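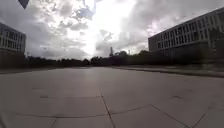 Pourquoi découpe-t-on une esplanade en béton au lieu de la couler d'un seul tenant ?

Parce que le béton bouge. Il se rétracte en séchant, il gonfle un peu l'été, il se resserre l'hiver, et si on ne lui prépare pas une ligne où s'ouvrir, il la choisit tout seul (et rarement là où ça nous arrange).

## Séance 9 – Lire un sol avant de le dessiner

Je reprends où on s'était arrêtés en mai, avec le parvis de Bristham. Vous aviez presque tous commencé votre relevé par les bâtiments, et je vous comprends, c'est plus flatteur à dessiner ! Mais la surface à traiter fait 3 902 m², dont 3 658 m² de dallage, et c'est là-dessus que porte l'exercice.

Ma méthode, pour ce qu'elle vaut :

- je repère d'abord les joints, c'est-à-dire les lignes franches qui bordent les dalles ;
- je note ensuite les fissures, qui ondulent et s'arrêtent souvent en pleine dalle ;
- je garde les taches pour la fin, avec un point d'interrogation dans la marge tant que je ne suis pas allé mettre le nez dessus.

Une tache sombre peut être une salissure, un rebouchage, un petit creux où l'eau stagne. De loin, on n'en sait rien, alors on l'écrit comme ça.
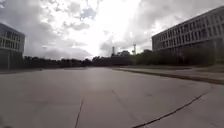
*Fig. 2 – Fissures et joints dans le dallage, bordure basse à droite.*

Prenez le temps de suivre la longue fissure en diagonale, du bas vers la droite. Elle ondule en montant, et c'est cette ondulation qui m'intéresse : un trait scié est droit. Le joint du milieu, lui, se devine à peine. Sur votre plan, je veux deux types de trait différents, même si l'un des deux est presque invisible sur place.

Pour la bordure, indiquez au minimum le côté haut, le côté bas et ce qu'il y a derrière (herbe, trottoir, les deux). Dans le polycopié Antoniadis, c'est le tableau 28, que je trouve un peu sec mais très complet.

1. Refaites votre croquis au crayon, sans règle, en partant du sol. Les façades viennent après, en deux traits.
2. Ajoutez la ligne d'horizon et les masses d'arbres, puis les bâtiments qui cadrent l'espace. Attention au contre-jour, qui mange les détails au loin.
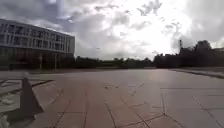 3. Écrivez cinq lignes sur ce que vous ne pouvez pas affirmer sans retourner sur place. J'y tiens beaucoup – c'est souvent la meilleure partie du rendu.

Format A3, à déposer dans le casier de l'atelier Lunulier avant 18 h. La prochaine fois, on passe aux pentes et aux caniveaux, prenez un niveau si vous en avez un.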